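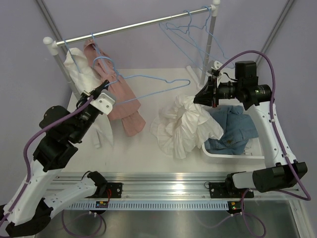 hustel
Control and planning stack for two-arm garment hanging

Hustel is the code we use to make a pair of small tabletop arms put clothes on hangers and hangers on a rack. It covers the loop from camera input to motor commands, plus the tools we lean on every day: a replay viewer, a calibration script and a planner you can poke at from a notebook. Cloth is a wonderful thing to plan for. It never has the same shape twice, and every fix in the grasp code teaches us something new about sleeves.

Status: works, changes often. The August branch is the one to use. Anything older has the previous message format and won't talk to the current driver.

What's in the repo

driver/ talks to the motors on both arms and publishes joint state. One process per arm, with a shared clock.
perception/ finds hangers, hooks, the rod and the upper edge of a garment. Hangers get their own model (more on that below).
planner/ two-arm motion planning with a shared collision world.
policy/ the learned part, which takes over once a garment is held and hands back when the hook is near the rod.
tools/ replay, calibration, log trimming.
configs/ one folder per cell. Start by copying configs/doton.

Getting started

Clone the repo, make a fresh Python environment, then run
pip install -e .
hustel check
The check command pings every motor and prints a table. If one arm is missing, look at the order in configs/yourcell/ports.yaml first. Left always comes before right, and left means left as seen from the camera.

Next, calibrate:
hustel calibrate --arm left
hustel calibrate --arm right
hustel calibrate --pair
Please don't skip the pair step! Each arm can be perfectly happy alone and still disagree with the other about where the rod is. Neusa Xavier rewrote this step from scratch and it now takes a single pass.

How a hang is planned

One arm takes the hanger and the other takes the garment. The planner scores both assignments and picks the cheaper one, counting the travel back to the rod. Garments come out of a bin, so the first grasp is usually wherever the perception code can find an edge, and the regrasp logic sorts it out from there. Once both grippers report a hold, planner/handoff.py brings the two together and the policy takes over for the insertion.

The rod is modeled as a line with two end fittings, and it doesn't have to be level. We fit the slope at startup. Earlier versions assumed a flat rod and Mali Humphreys spent far too long tuning hook offsets before we spotted that.

Hanger perception

Thin hangers are hard. They overlap, they are mostly empty space, and depth is close to useless on them. The hanger model works from color images only and predicts the hook, the two arm tips and the lower bar as keypoints. It was trained on 1,150 labeled images, with another 200 held out. Hongmei Su did the labeling tool and it's lovely, try it even if you only have a few images of your own:
hustel label --kind hanger

Control rate and timing

The control loop runs at 30 Hz. Perception runs slower and is allowed to be late; the planner uses the last good estimate and grows the safety margin as it ages. If you see the margin warning over and over, close the replay viewer. It is greedy with the GPU.

Logs

Every run writes a folder with joint states, images, planner decisions and policy outputs. We have over 1,000 of these and the replay tool opens any of them:
hustel replay path/to/run
Press p to show the planned path next to the one the arms took. Watching those two lines side by side is the fastest way to learn the codebase.

Known issues

Hook occlusion when two hangers sit close together at one end of the rod. The keypoints sometimes swap.
Cable slack is not in the collision world. Keep wrist rotation inside the limits in configs/doton.
Denim confuses the edge finder when it is folded flat. Iolo Llewellyn has a branch (denim-edges) that helps a lot.
The Lundevell gripper profile loads but is untested with the new driver.

Contributing

Small pull requests are very welcome, and so are logs of strange failures. Attach the run folder and the config. Planner changes go to Nest Beddoe for review, everything else to whoever is free.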